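How to run a gripper demo at your own open day

I took the hand-held gripper to the Irkora open day in January, and over 60 people had a go! A few of you asked how to do it yourselves, so let's get into it.

Step 1. Fill a box
Raid the house for soft stuff. Plush toys are great because they squash and they're forgiving for beginners. Open both fingers wide and line them up over the box before you reach in.
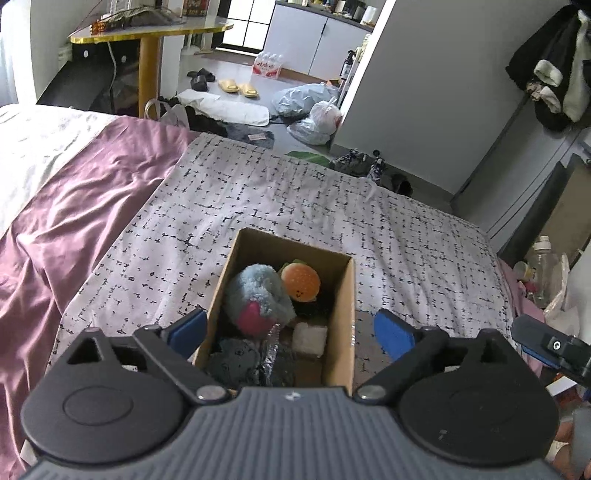 Step 2. Spread things out
Now let your visitor work on the blanket. I like a mix – fluffy toys, a small box, a bag or two. Bags are harder than they look, so save those for the confident ones (kids, mostly).

Keep your wrist loose and come in slowly with the blue pads apart. Squeeze only when there's a pad on each side of the thing you want. 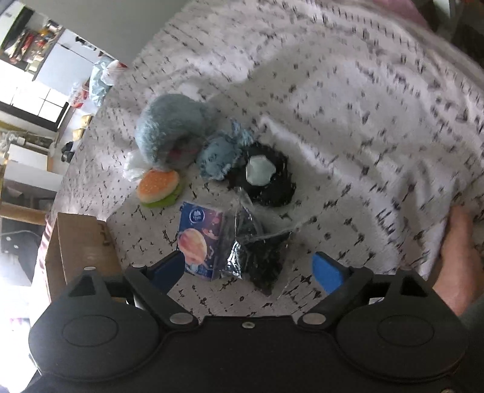 Moataz Abdel Rahman
Demo Lead, Drindum

Step 3. Swap over
Give each person 2 tries, then pass the gripper on. I let one little girl have five and the line got grumpy – lesson learned!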